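The Checklist Won't Save Your Demonstration Data 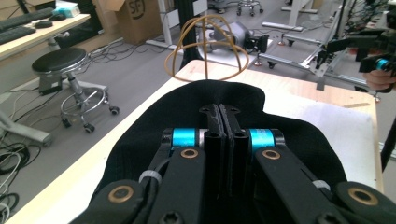 I have read the Palcombe draft on good practice for hand-held gripper recording twice now, and I still can't say what problem it solves. It runs to 100 clauses. There is a clause on how to label a session, one on how far back the operator should stand, and one on what to do when a cable tie needs replacing. What a "good" demonstration looks like gets two sentences, and the second one says it depends on the task.

Blažena Trnka, who worked on the draft, told me in July that a common standard has to start somewhere. Fine. But it has started with the things that are easy to tick off. Folding a piece of cloth is hard to write a rule for. People grab it at different spots, change their minds, smooth it and grab it again. The draft calls this "operator variance" and wants it kept low. Who decided that? If every operator is trained to pick up the cloth by the same corner, the robot learns that corner and has no clue when the corner is tucked under.

Clutard followed an early version of the draft for one of its cloth sets and threw out 1931 of 2952 recordings for breaking one clause or another. I asked if the ones they kept trained a better arm. They hadn't compared. Sebastião Honorato at Jostside did hang on to his rejects – all of them, hesitations and fumbles included – and he thinks they are the more useful half. He hasn't proved it either, but at least he can still check.

I'm not against rules. Calibrate the tool before each session, write down which tool it was, get consent from anyone whose hands or desk end up in the recording. I could live with 9 clauses like that. The rest should wait until somebody shows that following them changes what the arm does, and I would like to see those numbers before the draft goes to a vote.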